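Teaching a Two-Armed Robot Where Its Eyes Are

Norbert Farkas

September 13, 2023

Romana Beneš does not use the word "intelligence" when she talks about her work. She prefers "error budget." Her group at Trinora studies how mobile robots with two arms behave when the only camera they carry has a very wide lens, and most of an hour's conversation goes to the question of how wrong such a robot is allowed to be before it misses what it reaches for.

"A wide lens gives you coverage," she says. "One camera sees both hands, the floor and most of the room. The price is that straight things stop being straight, and the price is highest near the border, which is where the elbows usually are."

The standard remedy is to rectify the picture: a calibration model bends the lines back and the control policy works from a corrected view. Beneš's team left that step out. Their policy, called Szekeres in the group's papers, is trained directly on distorted views from a simulator. During training, the lens parameters are changed slightly at the start of every run, so that the network never sees one fixed lens.

Kinga Szilágyi, who wrote the rendering code, describes the choice as a practical one. "Rectification throws away pixels at the edge and stretches the ones it keeps. We measured that. With the corrected view, the policy lost sight of its own wrist in a share of reaches that we considered too high. With the raw view it kept the wrist, but it needed longer to train."

How much longer is in the report. The rectified baseline reached its plateau after 7 days on the group's cluster. Szekeres was still improving at that point and was stopped at twice the time.

The training rooms come from a procedural set named Grollby. It contains 700 furnished interiors, of which 37 were held back for testing. Walls, floor colors and furniture are drawn separately, and small objects are placed on top of whatever surface will hold them. Szilágyi admits that the results do not always resemble a home. "We are not decorating. We want contours at many depths and many angles. A bed is useful because it gives you a long edge close to the floor. A door is useful because everyone knows it is a rectangle, so you can judge the lens with your own eyes."

I asked what the policy is doing when it faces a door. Beneš answered that the door task has two parts, an approach and a reach, and that they are scored separately. The approach succeeds if the base stops within the arm's workspace. The reach succeeds if the fingertips come to the target point within tolerance and nothing else has been touched. 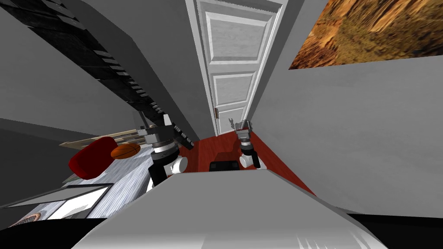

Simulated wide-angle view from the robot, with both arms extended toward a closed door. Rendering: Kinga Szilágyi.

On the held-back rooms, the approach was rarely the problem. The reach was. Szekeres completed 54 percent of door reaches, against a lower figure for the rectified baseline, and the gap grew when the target lay far from the center of the view. Near the center the two methods could not be told apart.

Beneš is careful with the number. "It is a little over half. That is a result about a comparison. I would not want a machine in a hallway on the strength of it."

The failures fall into two groups. In the first, the arm hides the target from the camera during the last part of the motion, and the policy continues on its earlier estimate. In the second, the two arms are close together and the policy corrects the wrong one. Szilágyi believes the second group can be reduced by giving the network the joint angles earlier, before the visual features are pooled. Beneš is less sure and wants to see the ablation first.

Neither of them claims that the simulated result carries over to hardware. Real lenses have flare, dust and rolling shutter, and the Grollby renderer models only the first of these. A test on a physical platform is planned for December at the Vorkthorpe laboratory, with the camera mount built to the same dimensions as the simulated one. The network weights will not be retrained beforehand.

"If it drops to zero, we will publish that," Beneš says. "The plots are already set up. We only have to fill in the last column."

The training code and the list of held-back rooms are available from the group on request.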